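# Chapter 7: Bailments, or Who's Holding Your Stuff?

I left a coat at a restaurant in Carville once, and I've been teaching from it ever since. It was a good coat (my first one with a real lining!) and I handed it to a young man at a little counter by the door, who gave me a plastic tag and hung it up somewhere behind him. When I came back, the tag was still in my pocket and the coat was gone. The manager pointed to a sign about lost articles. I pointed to the tag. We went on like that for a while.

I was a first-year law student at the time and I was sure I had a case, though I couldn't have told you what kind. I hadn't signed anything. Nobody had promised me anything out loud. I still owned the coat, and I'd given it up for the evening all the same. What I had, as Professor Emlyn Howells told me in the hallway outside Room 201 the following Monday, was a bailment. Then he asked me what the coat was worth, and I found out I was going to have trouble with that part too.

So let's start with the word. A **bailment** happens when one person (the **bailor**) hands personal property to another (the **bailee**), who takes possession of it and is supposed to give it back, or do with it what the bailor says. Ownership stays put and possession moves. You've been in a dozen of these this month, I'd bet: the dry cleaner, the shoe repair place, the friend who's watching your bike until April.

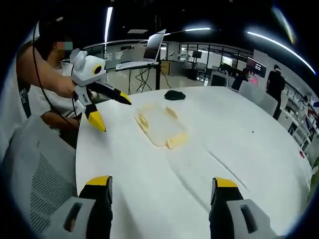
Most students come to this chapter straight from gifts and expect bailments to feel the same. Both start with somebody handing something over, so I get it. With a gift, though, we spent most of our time on what the giver had in mind. Here we'll spend ours on the person at the receiving end. Did she know she was getting the thing? Did she mean to take charge of it? Could she have kept other people away from it if she'd wanted to? If you keep those three questions on a card next to you while you read, the cases go faster.

## 7.1 Getting to possession

Take parking, which fills a ridiculous number of pages in the reports. You drive into a garage in Winstead, hand your keys to an attendant, and he puts the car wherever he likes. Most courts will call that a bailment without much fuss. Now drive into the lot across the street, take a ticket from a machine, choose your own space, lock up, and walk off with the keys in your hand. A lot of courts will say you've rented a rectangle of pavement, and that the lot never had your car in the sense we care about. Same car, same rain, very different lawsuit when the window gets smashed!

Then there's the stuff *inside* the car. If the attendant took possession of your sedan, did he also take possession of the cello in the trunk? The usual answer is that a bailee answers for the contents he knew about or should have expected. A spare tire, sure. A cello, probably not, unless you mentioned it or the garage sits next door to a concert hall (I've seen that argued, and I liked it).
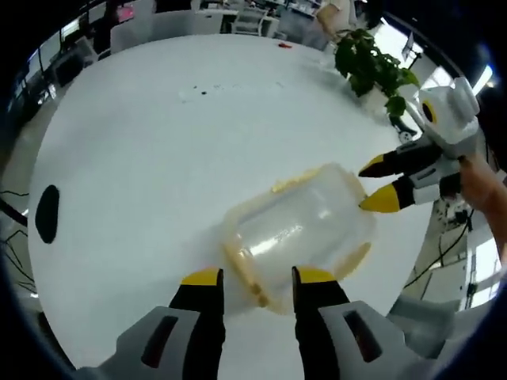 *Photo: Hrefna Dalsgaard*

Our main case for this section is *Furtună v. Clerkmont Storage*. The plaintiff had left 40 boxes of sheet music with a storage company while she moved. She got back fewer than that and sued for $2,937. Clerkmont's position was that it had only leased her a locker. Her position was that Clerkmont's people had loaded the boxes themselves, put on their own padlock, and made her call ahead whenever she wanted to visit. Read the padlock paragraph twice. When Iulian Coman and I taught the case together, he spent a whole class hour on it, and I complained then and do it myself now.

You'll notice the judge doesn't care much what the paperwork was called. It said "License" across the top in big letters. She looks at who could open the door.

## 7.2 When two people have hold of it

Possession gets slippery when control is shared, and the casebooks tend to hurry past this. Think of a mover and a homeowner carrying a dresser down the stairs together. Who has it? I like to start smaller, with something like the plastic container in the photo, with one gripper clamped on the far edge and another on the near one. Suppose each gripper is a person. Both have a physical hold, so touching it can't settle the matter for us. We'd want to know who is taking directions from whom, and whether either one has agreed to let go. Now put the dresser back in. If the homeowner is telling the mover where to step, a court could well find that the handover hasn't happened yet, and when the dresser goes through the banister there may be no bailee to blame (negligence is still open, so don't throw away your notes from Chapter 3). 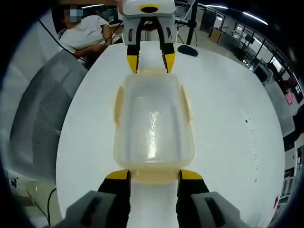
Handovers also take time, and the law is a bit lazy about saying exactly when one is finished. A delivery is usually complete once the bailee has enough control to keep others out and means to use it. The container on its side on that white table, with yellow-tipped fingers at both ends, would be a fair picture to sketch in your margin next to the word "delivery," with a question mark beside it. Ju-won Byun, who read this chapter in draft, wanted a firm rule at this point. I don't have one to give her, and neither do the courts we'll be reading.

## Before you go on

Skim the facts of *Furtună* on page 392 and write down, in one sentence, the moment you think Clerkmont took possession. Don't look at the holding yet. Keep your sentence, because we'll come back to it in 7.4 when we get to the standard of care, and again when we ask whether a sign on the wall can get a bailee off the hook.

The restaurant's insurer paid me for the coat in the end, less than I'd asked for. Section 7.3 starts with the different kinds of bailment, and with the old idea that a person doing you a favor owes you less than a person charging you for it.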